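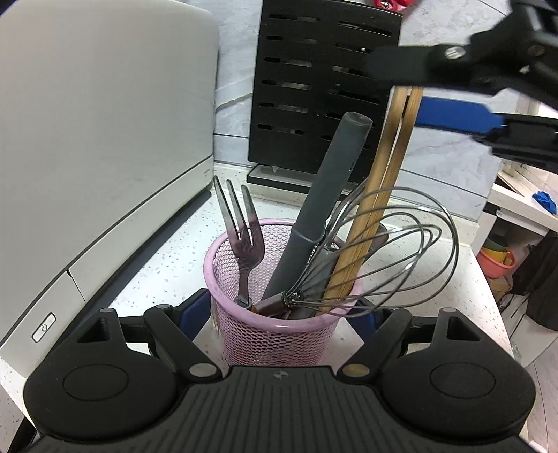

1. Spring registration for the Ustuvbridge after-school sports and arts program opens in February. I run the front desk side of it, so I'm putting the basics in one thread.

2. The program takes kids in grades 3 through 8. We have 200 places this season. Last spring we had 370 applications, so please apply even if you think you missed your chance – the waitlist does move.

3. Pickup is at the Pelis Street door. The gym door stays locked after 5:30 and we can't hear you knocking over the basketballs.

4. Fees are $15 a week per child. Siblings are half. If that's a problem, check the box on page two of the form and Harriet Gallagher will call you. You don't have to send pay stubs anymore.

5. New this time: a beginner cooking group, a chess table and a second soccer section for girls. Cooking is capped at 15 and will probably fill first.

6. Transportation. The Flilotau van runs from the middle school only. Elementary families still need to arrange a ride or sign the walking form. I know people have asked about a second van. We don't have a driver for one yet.

7. Medical forms from the fall carry over. Allergy forms do not – we need a new one each season, signed.

8. Coach Baláž is back for track. Practice is outside unless there's lightning, so send a jacket.

9. A few of you asked about teen helpers. Ninth grade and up, two afternoons a week, and it counts toward school service hours. Same form, last page.

10. Paper forms are at the desk from 2 to 6 p.m. Spanish copies are in the blue folder, just ask.

Contact | © Ustuvbridge After School | Back to top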